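An Open Day at Floratlow

The line outside the Floratlow building had reached the parking lot by nine in the morning on 10/19/18. The company had printed 80 visitor badges for its first open day and ran out before lunch. After that, people got a paper sticker and a pen.

Floratlow builds robot arms for small jobs on tabletops. Its machines sort, pick up and put down the kind of things found in any kitchen drawer. The company has worked out of a former print shop for 5 years, and the old loading dock still serves as the front door.

Erhan Dağdelen runs the test floor and led most of the tours. He took each group past the parts store first, then through the workshop, where two technicians were rewiring an arm and kept working while people watched. Questions were allowed anywhere except next to the saw.

"People ask how fast it is," Dağdelen said. "I tell them to ask how often it drops something."

The staff keep a record of that. The arm known in the building as Zisilier went through 353 practice runs in the week before the open day, and the log was pinned to the wall for anyone to read. Some entries were a single word. Others went on for half a page, mostly about handles.

Spoons and forks are harder than they look. They are thin, they lie flat, and a gripper that comes down a little too far pushes against the table. Light colors on a light surface add to the trouble, and Dağdelen's team works with white on white for much of the day. A setup that gives the software strong contrast would be easier, he said, but customers' counters don't always offer that.

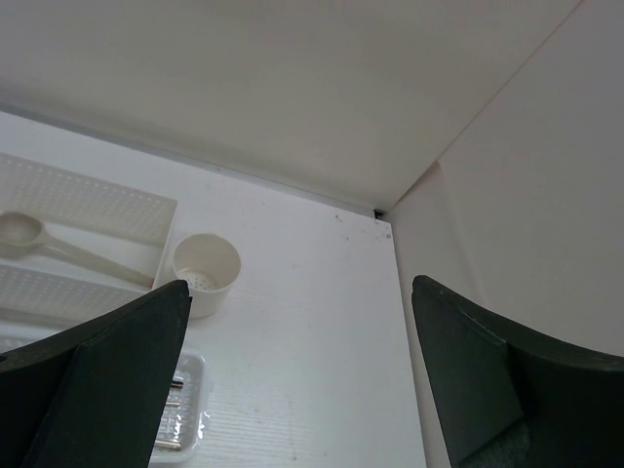

The camera at the wrist matters more than most visitors expected. It travels with the gripper, so the fingers themselves can block part of the view, and the software has to work with whatever is left. A man from a school kitchen asked whether a second camera overhead would fix it. It would help, Dağdelen told him, though it also means another thing to mount and keep clean.

The last stop was a small room with coffee and a price sheet. Floratlow does not sell to homes yet. Its next target is 1,000 practice runs on one set of fingers, and the staff plan to open the doors again when that is done.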